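Monthly walk-round, back room, Suton house
July 2018

Same list as April, with my comments after each line. I did it in one go before lunch, so excuse the typing!

1. Floor tiles: OK. None loose that I could find (I did the heel test all over). The grout by the door is crumbling a bit, but it can wait.

2. Things on the floor: NEEDS WORK. Small stuff keeps ending up down there, and plenty of us go barefoot in summer. Pick it up when you see it, please.

3. Folding table: OK. Legs lock, top is steady, I leaned on it with both hands. It's the Driltetti one and I still like it a lot.

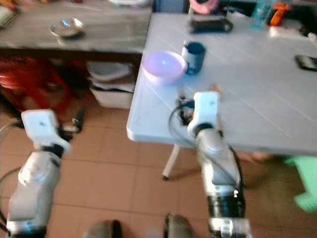
4. Drinks near electronics: NEEDS WORK. I know, I say this every time. Cups and bottles at one end, phones at the other, and lids on anything that has a lid.

5. Plastic chairs and stools: OK. I sat on every single one (very dignified) and felt underneath for cracks. Stools go back under a table when you're done with them.

6. Cables: OK, mostly. One extension lead had a nicked sleeve, so I tossed it and ordered a new one from Zusum, order 3943.

7. Bins: OK. Lids fit, nothing stacked too high.

8. Smoke alarm: OK. Pressed the button, nearly went deaf. New battery went in 14 days ago.

Still open: items 2 and 4. I'll look at those again next week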